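Hesen Revenue Ledger – single-user license

I kept the books for a gift shop chain for 14 years, and gift cards were the part of the job that made me want to go home early. You sell a card for $100, the cash comes in, and you still can't call it revenue until somebody spends it! So I built the Hesen ledger to keep those sales parked in their own account until the card gets used.
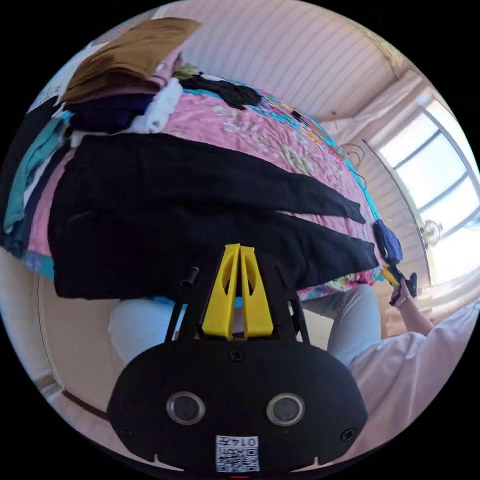

Yellow prongs up top, 0145 on the label

It handles partial redemptions, refunds back to a card, and those discounted cards people buy in October (my old spreadsheet hated those). Every change gets a time stamp and the name of whoever made it, and you can't delete a line, only reverse it. I went back and forth on that one, but auditors like it and so do I.

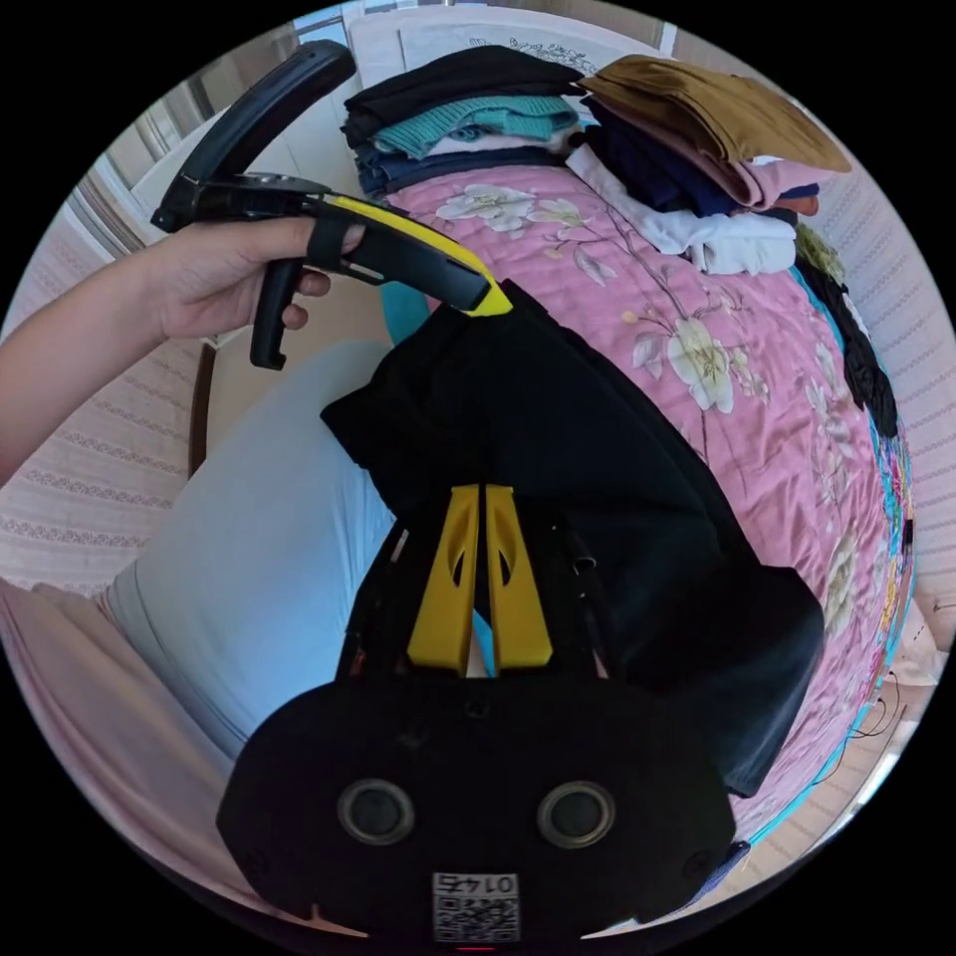 Index finger looped over the trigger band

The license covers up to 400 open cards at a time. If you run more than that, you want the Auer edition – same screens, no limit. Both export to plain CSV and to Amorau if you're already on it.
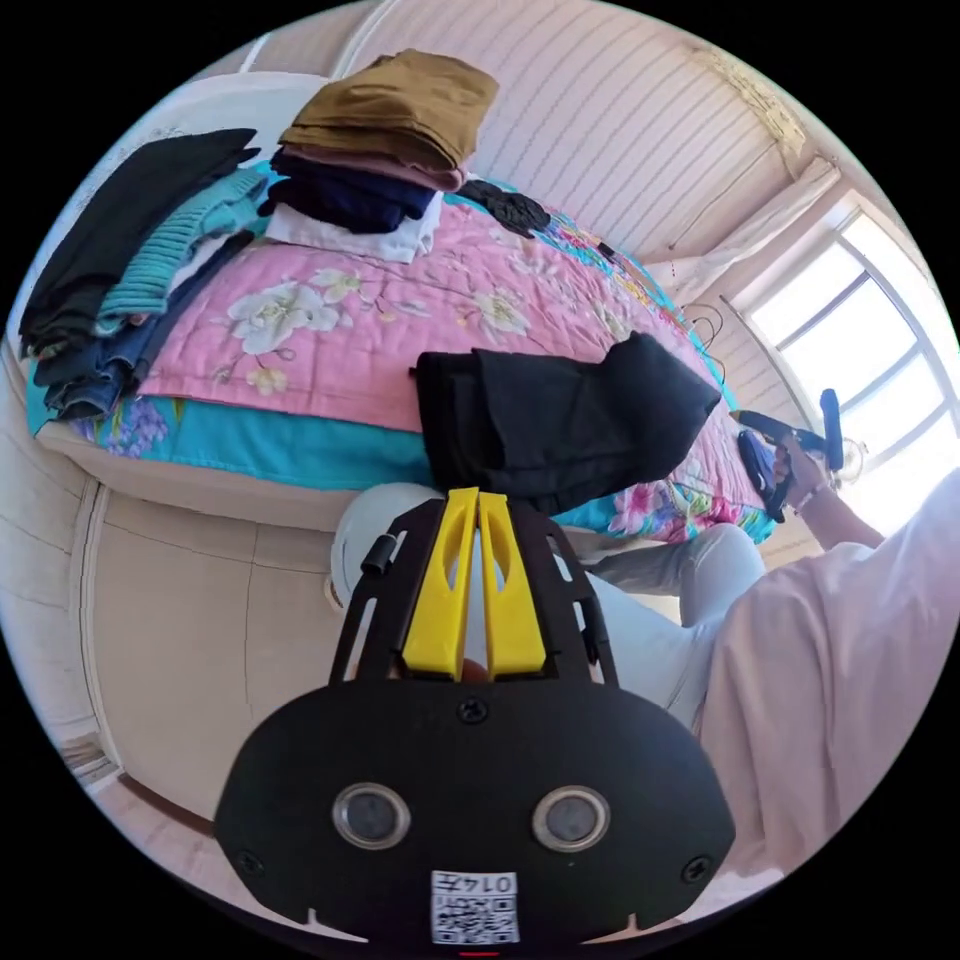
Skonmont, 12/05/2023

New version is up today. The month-end report now fits on one page, and you can save 20 report layouts, up from six. Current owners get it free, just log in and hit Update. Back up your file first, please!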